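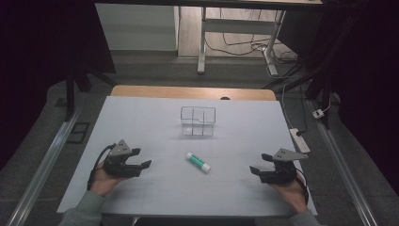
*Glue stick and divided box on the white board.*

## Section 3: Getting the Azimi net ready for its first tow

Welcome aboard, and thank you for taking one of our plankton nets out with your group. If you've come straight from the Vevero office in Pulham with the blue bag over your shoulder, you have everything you need for this section. It takes a good part of a morning the first time, so put the kettle on before you begin and let everyone have a turn with the knots.

Please read all the way through once before you unpack anything. The net mesh is very fine, finer than the curtains at home, and it does not forgive a snagged zipper or a ring.

### 3.1 Laying out the net

1. Spread the old sheet from the bag on the deck or the dock and take off any rings, watches and bracelets.
2. Lift the net out by its hoop, never by the mesh, and lay it down with the wide mouth facing you.
3. Run your open palm along the inside, slowly, from the mouth to the narrow end. You are feeling for grit, bits of shell and small tears.
4. Hold the mesh up to the sky and look through it. A pinhole shows as a bright speck. Mark it with a loop of the red thread and carry on. One or two specks won't spoil your day, but do tell us when you bring the net back.
5. Check that the three bridle lines are the same length by gathering them in one hand and letting the hoop hang. It should hang level. If it tips, the line on the high side wants letting out a little.

> **Note:** Nets numbered 763 and up have the new bridle, with the adjusting knots already sewn down. You can skip the last step if yours is one of these, and lucky you!

### 3.2 Fitting the collecting jar

1. Push the jar collar into the narrow end of the net until the canvas sleeve covers it completely.
2. Tighten the band by hand. When it feels snug, give it one more quarter turn and stop there.
3. Screw the jar on, then back it off and screw it on again. The thread is coarse and likes to cross itself on the first go.
4. Tie the safety cord from the jar to the hoop with a bowline. We lost a whole afternoon's catch off the *Ellero* in July for want of this one knot, and a very nice jar with it.

> **Caution:** Do not use grease or soap on the jar thread. Even a trace ends up in the sample, and the little animals in there are having a hard enough day.
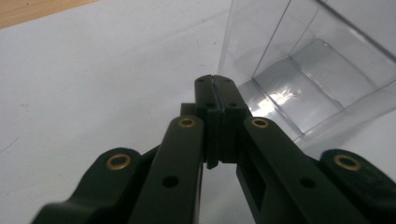 Vevero Net Guide | Page 16

### 3.3 Attaching the tow line

1. Clip the swivel to the bridle ring and screw the gate shut.
2. Clip the tow line to the other end of the swivel. Screw that gate shut too, then ask somebody else to check both. Children are wonderful at this job and take it very seriously.
3. Hang the small weight from the bottom of the hoop, on the short cord provided.
4. Make the free end of the tow line fast to a stern cleat before the net goes anywhere near the water.
5. Flake the rest of the line loosely into the bucket, so it runs out without a tangle.

> **Caution:** Keep hands and feet clear of the line while it is running out, and never wrap it around your hand or wrist. The net feels like nothing in air and like a stubborn dog in water. Everyone on deck wears a life jacket, including the skipper, including on flat calm days.

### 3.4 A practice tow

1. Bring the boat down to her slowest steady speed, 2 knots at the very most.
2. Lower the net over the lee side, mouth forward, and let it fill before you pay out any line.
3. Pay out until the hoop is just under the surface. If you can see a frothy bow wave in front of it, you are going too fast.
4. Tow for 3 minutes, then take the boat out of gear and bring the line in hand over hand.
5. Hold the hoop up and rinse the net from the outside with seawater, working downward so that everything slides into the jar.
6. Unscrew the jar over a bucket. Keep it in the shade until you're ready to look at it.

Tip this first catch back in once everyone has had a peek. It will have deck dust and packing fluff in it from the bag, and it shouldn't go on your record sheet.

If the net spins while it is being towed, the swivel is usually stiff. Work it back and forth in fresh water. If it still won't turn freely, call Tahmineh Alipour at the Pulham office and she'll send out another.

*Steps checked and reworded 24th February. Rinsing, drying and packing away are in Section 4.*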